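Incidencia 3467: la secadora de la lavandería comunitaria se para antes de terminar el ciclo
Estado: resuelta, pendiente de confirmación
Equipo: secadora Nelton, planta baja, edificio Larkeck
Abierta por: Margaux Besson
Atiende: Servicio técnico Drisema

Mensaje de Margaux Besson, 9:12

Buenos días a todos, y perdonad que me extienda, pero prefiero contarlo bien desde el principio para que no tengáis que andar preguntándome cosas después. La secadora grande, la que está pegada a la ventana, lleva desde principios de abril parándose sola. Arranca con normalidad, el tambor gira, el aire sale caliente, y cuando lleva 37 minutos en marcha (lo he mirado con el reloj de la cocina, que es de fiar) se apaga, pita y enseña en la pantalla el código E3. Si espero un buen rato y vuelvo a darle al botón, funciona otra vez, pero ya sin ganas, y las toallas salen húmedas por el centro.

He limpiado el filtro de pelusa, que además lo limpio siempre, y he vaciado el depósito del agua. También la desenchufé una noche entera porque una vecina me dijo que a la suya le fue de maravilla. A la nuestra no le hizo nada.

Muchas gracias de antemano y un saludo muy cariñoso.

Respuesta de Drisema, 10:05

Hola, Margaux. Muchísimas gracias por tantos detalles, de verdad que nos ahorran media mañana. En este modelo el código E3 corresponde a un exceso de temperatura en la salida de aire: la máquina se protege y corta la resistencia. Casi siempre es que el aire no circula como debería, y eso suele tener arreglo sin desmontar gran cosa.

¿Nos podría decir si pasa también con poca carga? Lo ideal sería una prueba con algo ligero, unos paños de algodón o una sábana fina, en el programa Delicado de 30 minutos, y después otra con las toallas de costumbre. Y ya que está, mire si el tubo de evacuación de detrás está doblado o aplastado contra la pared.
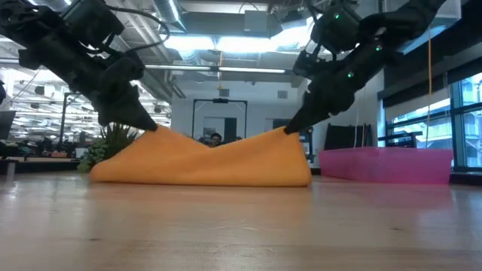
Mensaje de Margaux Besson, 13:40

Ya estoy aquí otra vez. He hecho las dos pruebas, con la comida por medio, así que disculpad la tardanza. Con los paños ligeros el programa llegó hasta el final sin rechistar y salieron secos, calentitos y hasta con buen olor. Con las toallas, en cambio, lo mismo de siempre: parada, pitido y E3.

Lo del tubo me cuesta más, porque la máquina pesa una barbaridad y yo ya no estoy para empujar muebles. He metido la mano por el lateral y noto que hace una curva muy cerrada abajo, casi como un codo. Ahora que lo pienso, en marzo vinieron a pintar la pared y apartaron las máquinas. No digo que sea eso, pero antes de los pintores secaba estupendamente.

Respuesta de Drisema, 14:02

Pues ha dado usted con una pista muy buena. Un tubo doblado deja pasar aire suficiente para una carga pequeña, y con toallas se queda corto. Le mandamos a un compañero esta misma tarde. Mientras tanto, por favor, no use la secadora con carga completa, y si alguien del edificio baja con la colada, avísele también.

Nota de la visita, 17:25

Retirada la secadora de la pared. Tubo de evacuación plegado en la parte baja, con un tapón de pelusa de aproximadamente 3 dedos de grosor. Se limpia el conducto, se sustituye el tramo dañado por un tubo rígido Gilbert y se deja la máquina más separada de la pared. Termostato comprobado, correcto. Prueba con carga de toallas: ciclo completo sin código de error.

Se recomienda revisar el conducto una vez al año y pasar la aspiradora por el hueco del filtro cada mes.

Mensaje de Margaux Besson, 19:50

No sabéis qué alegría. Acabo de sacar dos juegos de toallas de baño y un albornoz, todo seco, y sin un solo pitido. El muchacho que vino fue amabilísimo y hasta barrió la pelusa que había caído al suelo, que no era poca. He puesto un cartelito encima de la máquina para que nadie vuelva a arrimarla a la pared, y otro con lo de la aspiradora.

Dejadme la incidencia abierta un par de días más, si no os importa, que mañana toca lavar las mantas y quiero ver cómo se porta con ellas. En cuanto lo sepa os escribo.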